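**Bravow 新专辑终于出来了：六首歌，53 分钟，请把晚饭提前吃好**

3/13/21

住在 Stusetitz 的老听众大概已经从各种渠道听说了，不过我们还是很高兴能在这里正正经经地写一遍：Bravow 的新专辑《渡口灯》今天由 Ferby 唱片发行，数字版从早上起就能听，黑胶和磁带已经压好，预订过的朋友这几天会陆续收到包裹。唱片一共 6 首歌，总长 53 分钟，对一支向来不喜欢赶路的乐队来说，这个长度并不叫人意外（上一张更长，有位朋友至今坚持说自己没听完过，只是每次都在同一个地方睡着，睡得很香）。

如果你是第一次看到这个名字，容我多啰嗦几句。Bravow 是 2000 年在 Stusetitz 组起来的，最早的排练地点是老汽车站后面的一间车库，冬天漏风，夏天漏雨，隔壁是修自行车的铺子，师傅嫌他们吵，又总在他们停下来的时候探头问怎么不弹了。那时候他们玩的是很快很凶的东西，一首歌还没来得及记住就结束了。后来速度一年比一年慢，吉他的音一年比一年低，手风琴加了进来，鼓手把镲片撤掉了大半，到了第三张唱片，你已经很难说清楚这究竟算金属、算民谣，还是算一种特别有耐心的舞曲。乐队自己从来不给答案，海报上就印“慢歌”两个字，我们报社排版的同事很喜欢，因为省地方。

新唱片的缘起要说到去年。大家都知道去年是怎么过的，演出一场接一场地取消，本来排好的春季巡演先是推到夏天，又推到秋天，最后门票都退了。乐队几个人那段时间不能聚在一起排练，就各自在家里录一些片段，用手机也好，用旧磁带机也好，录完发给下一个人，下一个人在上面加点什么，再往下传。传到最后一位手里的时候，常常已经听不出最初是谁的主意了。吉他手告诉我们，有一段旋律转了一整圈回到他那里，他听了半天，觉得真好听，还写信去问是谁写的，结果大家都说是他。

这些片段攒到十月，终于有机会进棚。录音棚还是 Đorđević，就是河边那栋黄房子，许多人小时候跟着大人去那里买过面包，后来面包房搬走了，烤炉没有拆，现在录音师把吉他音箱搁在炉膛里，说那个回声在别处找不到。按照当时的规定，棚里同时能待的人不多，所以真正面对面一起演奏的时间很有限，鼓和手风琴在大房间，其余的人轮流进来，轮不到的就在院子里裹着大衣喝茶，隔着窗户听。好几首歌里都能听见院子里的动静，有一次是狗叫，有一次是送煤的车倒车，混音的时候本来要剪掉，剪完大家都觉得少了点什么，又放了回去。

我们提前拿到了整张唱片，这个星期在编辑部里放了很多遍，放到管收发的同事也会哼了。下面就说说听下来的感觉，当然只是一家之言，您尽可以不同意。

开场的《退票》没有人声，先是很长一段手风琴的风箱声，只有气，没有音，像有人在隔壁屋里慢慢地呼吸。等第一个和弦真正响起来的时候，吉他跟鼓也一同落下来，非常重，重得我们放在柜子上的一摞旧报纸都跟着抖。这首歌从头到尾只有一个主题，反复地走，每一遍换一点点东西，到后面你会发现自己已经在跟着点头。喜欢他们早期作品的人可能会嫌它太平，我自己倒是越听越喜欢，特别是后半段贝斯忽然往上爬的那几句，很有些扬眉吐气的味道。

第二首《楼上的人在搬家具》是全片最轻快的一首，也最好笑。歌词写的是一个困在家里的人，天天听楼上挪桌子、挪柜子，慢慢在脑子里画出了一张楼上的平面图，到最后竟然为人家把沙发放错了位置而生起气来。唱到副歌的时候乐队全体加入合唱，唱得不太齐，听得出是在忍着笑。Bravow 一向有这种幽默，现场的时候更明显，他们可以前一分钟还在弹让人喘不过气的段落，后一分钟就开始认真讨论台下哪一位的毛衣织得好。

紧接着的《盐》和《河水涨到邮局》几乎是连在一起的，中间没有停顿，黑胶版也特意把它们放在同一面。《盐》很安静，主唱几乎是在念，念的是祖母辈传下来的一些关于腌菜和天气的讲究，背景里有一把弓弦乐器，据说是从 Đorđević 的阁楼上翻出来的，琴弦只剩下两根还能用。等到念完，低音慢慢漫上来，一寸一寸地，就进入了《河水涨到邮局》。老一辈的读者应该知道这个题目说的是什么，那一年的水痕在邮局的墙上还看得见。乐队没有把它写成灾难片，他们写的是水退了以后大家在街上晾信，一封一封夹在绳子上，路过的人低着头走，谁也不好意思看。这一段词我第一遍听的时候停下来倒回去又听了一次，写得实在是好。

第五首《低声部》是给合唱迷准备的。乐队请来了镇上的男声合唱团，大家知道合唱团去年有很长时间没法聚会，所以这些声部也是各人在各人家里录好，再由录音师拼到一处。有人在厨房录，有人在楼梯间录，有人干脆坐进了汽车里，每个人的房间声音都不一样，叠在一起反而有一种很奇特的宽阔，仿佛整个镇子的窗户同时打开了。我们打电话去问合唱团的一位老团员听后感想，他说自己的那一句唱低了，不过低得还可以，就不重录了。

最后是标题曲《渡口灯》，整整九分钟，是全片的重头戏。开始的时候只有一把吉他，弹得极慢，慢到你会疑心唱机是不是出了毛病。鼓进来得很晚，手风琴进来得更晚，人声只有四句，唱的是从前渡船停开以后，对岸那盏灯还是每天晚上点着，点灯的人说万一有人要过来呢。四句唱完，乐队就一路往前推，一层一层加上去，推到最响的时候突然全停，只留下风箱的气声，跟唱片一开头的声音接上了。我猜有不少人会像我一样，听到这里顺手又把唱针放回开头。

要说缺点，也不是没有。《退票》的结尾在我看来收得有些犹豫，《盐》里面念白的音量放得偏小，在厨房里一边炒菜一边听就几乎听不清了（乐队大概会说那就不要炒菜）。另外数字版里《盐》与《河水涨到邮局》之间在某些播放器上会出现一个小小的空隙，Ferby 方面已经知道这件事，说正在换文件，已经下载的朋友过几天重新下载一次就行，不另外收钱。

说到 Ferby，也该替他们高兴一下。这家小厂牌去年过得相当不容易，仓库搬了一次，原本合作的压片厂排期又一拖再拖，《渡口灯》的黑胶本来打算赶在年前出来，后来只好挪到现在。好在成品很漂亮，封套用的是厚厚的灰卡纸，摸上去有点毛，正面只有一个小小的凹印，是渡口那盏灯的轮廓，不对着光几乎看不出来。内页印了全部歌词，还附了一张折起来的大纸，正面是乐队手写的曲谱，背面是《盐》里面唱到的那道腌菜的做法，字迹潦草，我们几个人凑在一起研究了半天，还是没有弄明白究竟要放几勺糖。磁带版的纸套颜色略深一些，内容完全相同，只是翻面的位置不一样，《盐》结束以后就得翻，喜欢一气呵成的朋友还是选黑胶为好。

购买的办法跟从前一样，可以在 Ferby 的网店下单，也可以直接去广场边上的唱片店。店里目前还是限制人数，门口有时候要排一小会儿队，请大家多包涵，老板在外面放了长凳，天气好的时候坐着晒晒太阳也挺舒服。不方便出门的读者可以打电话留名字，店里下午会有人骑车送，镇上和河对岸都送，山上的几户要麻烦您自己约个地方来取。旧专辑这次也一并补了货，前两张断货很久了，想补齐的可以趁现在。 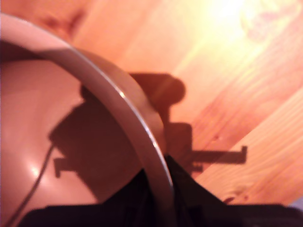 *粉米色的大碗，镶着一道银灰色的金属宽边。*

至于大家最关心的现场，眼下还没有确切的消息。乐队的意思是，宁可晚一点，也要等到可以好好站在一起的时候再演，不想让听众坐得稀稀落落的，彼此隔着半个礼堂。不过今晚 9 点，他们会在 Đorđević 的大房间里把新唱片从头到尾弹一遍，网上直播，不用买票，也不用注册，链接挂在乐队和 Ferby 的主页上。愿意支持一点的可以随意打赏，收到的钱会分一部分给镇上的几个排练房，那些地方这一年几乎没有收入，房租可是一个月都没有少交。直播结束后录像会在网上保留一阵子，所以要哄孩子睡觉的、要值夜班的，都不必着急。

合唱团今晚不能到场，《低声部》会用录音里的人声，乐队现场伴奏。键盘手开玩笑说这是他们第一次给一群不在房间里的人伴奏，要是拍子对不上，只能是乐队的错。我们还打听到，正片弹完以后可能会加演一首很老的歌，是车库时期的，快的那种，鼓手为此已经在家里练了好几天，膝盖有点疼，让大家不要抱太大希望。

另外附带两件小事。第一件，老汽车站后面那间车库据说要拆了，地皮上要盖什么还没有定下来，乐队想在拆之前去录一点空房间的声音留作纪念，正在跟业主商量。如果哪位读者手里有当年车库演出的照片、传单或者录音，哪怕录得再糟，也请跟 Ferby 联系，他们在整理一本小册子，用完一定原样奉还。修自行车的师傅听说后已经先交了一盘带子，里面大部分是他自己的收音机，可是在天气预报和足球转播的缝隙里，确确实实能听到隔壁有人在打鼓。

第二件，上个月我们在本栏里把 Bravow 上一张专辑的曲目顺序写颠倒了，有好几位读者来信指正，其中一位还很客气地随信寄来了手抄的完整曲目，字比我们任何一个人的都好看。在这里一并道歉和道谢。信已经贴在编辑部的墙上，就在咖啡机旁边，以后再写这支乐队，我们都会先过去看一眼。

《渡口灯》，Bravow，Ferby 唱片，黑胶、磁带及数字版今日起发售。直播今晚 9 点开始，建议戴耳机，或者先跟楼上楼下的邻居打声招呼。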